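Kabel, Kaffee und ein viel zu großer Tisch

Als ich bei Dilani Pathirana klingle, ruft sie durchs Treppenhaus, ich solle bitte auf den Boden gucken, wenn ich reinkomme. Guter Rat! Ich steige über die erste Leitung und stehe mitten in Tetby, so heißt das Gemeinschaftsatelier, das sie seit Oktober mit Rizwan Jayasinghe einrichtet.

„Wir haben mit dem Tisch angefangen“, sagt sie und schenkt mir Kaffee ein. „Das war vielleicht falsch herum, aber ich wollte unbedingt einen, um den man von allen Seiten herumlaufen kann.“ Weiß ist er, mit schwarzem Metallgestell, und er hat 465 Euro gekostet, gebraucht, von einer Büroauflösung bei Omell. Ich frage, ob er nicht ein bisschen wuchtig ist. Sie lacht. „Doch. Aber Papier braucht nun mal Platz, und ich breite mich gern aus.“

Dann reden wir lange über Strom (ich hätte nie gedacht, dass mich das so packt). Das Haus hat wenige Steckdosen, alle an der Wand, gearbeitet wird aber in der Mitte. Also liegen Steckdosenleisten auf den Dielen, und die Kabel ziehen ihre Schleifen dazwischen. „Ich träume von einem Kabelkanal“, sagt Dilani. „Der Elektriker wollte um die 900 Euro, da haben wir erst mal geschluckt.“

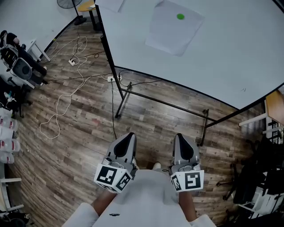 Rizwan Jayasinghe sieht das mit den Leitungen übrigens entspannter: Man solle sie einfach unter der Tischplatte entlangführen und am Gestell festbinden, Klettband reiche völlig, und das Geld lieber in ein ordentliches Regal stecken.

Dilani verdreht die Augen. „Das sagt er seit Wochen. Klettband haben wir sogar schon, 32 Stück!“ Den Ventilator will sie auf jeden Fall behalten, im Sommer wird es unterm Dach stickig. Bei den Hockern ist sie noch unentschlossen – der kleine mit der gelben Sitzfläche darf bleiben, den Rest möchte sie gegen etwas Bequemeres tauschen.

Zum Abschied zeigt sie mir noch ihre Einkaufsliste. Ganz oben steht Klebeband, darunter Filzgleiter für die Stühle und, zweimal unterstrichen, eine längere Leiste mit Schalter.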